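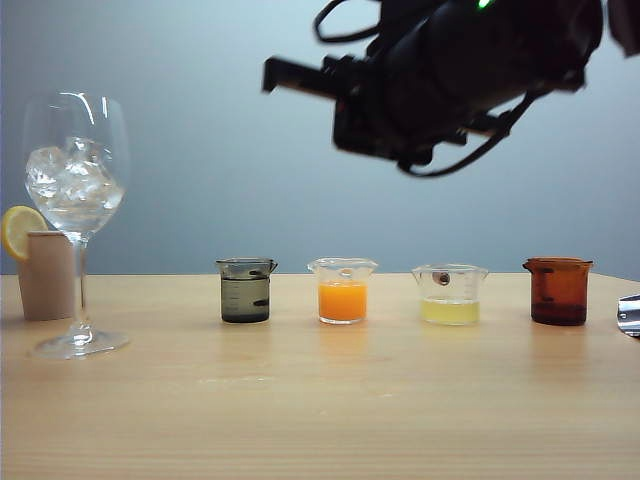 Saxena objected to the grip force figure in the first draft of this review, saying that 20 N is a bench setting and that no one should close on thin glass with it. The objection is fair. All pouring tests were rerun at a lower limit, and the results below are from the second round.

The Sindavach two-finger gripper ships with a flange adapter, one cable and a set of flat black fingertips. Mounting took 30 minutes, most of it spent on cable routing. The supplied cable is too long for a small arm and hangs in a loop unless it is tied back at the wrist. A shorter one is sold separately.

Position is commanded as an integer from 0 to 255. Resolution is adequate for beakers and poor for anything soft. Repeatability on a rigid cylinder was good, and we saw no drift over a full day of cycling. The comparison unit, a Pretix parallel gripper, takes position in millimeters and is easier to script, but its housing is wider and it cannot reach into a row of vessels without a raised approach.

The drinks task is a fair test of clearance. Four small beakers stand in a line with a stemmed glass of ice to the left, and the fingers have to come down between neighbors. With the Sindavach we could approach horizontally at rim height. With the Pretix we had to open up the spacing.

Tinted beakers caused more trouble for the camera than for either gripper. Depth returns on the amber and gray ones were usable. The clear ones, especially the one with a shallow pale yellow fill, gave holes that the planner read as free space. We ended up teaching those positions by hand.

Out of 664 grasps on the Sindavach, the failures were nearly all slips on the pouring spout, where a flat fingertip has only an edge to hold. Rotating the grasp away from the spout cured most of them. V-groove tips from Cimport fit the same screw pattern and held better, at the cost of some opening width.

Software is the weak point. The driver drops its connection if the controller is restarted first, and the error code it returns is not in the manual. Firmware updates require a Windows machine.

Recommended for glassware and other rigid parts in tight rows. For soft packaging, the Pretix remains the better purchase. Budget for the Cimport tips and the short cable in either the first order or the second.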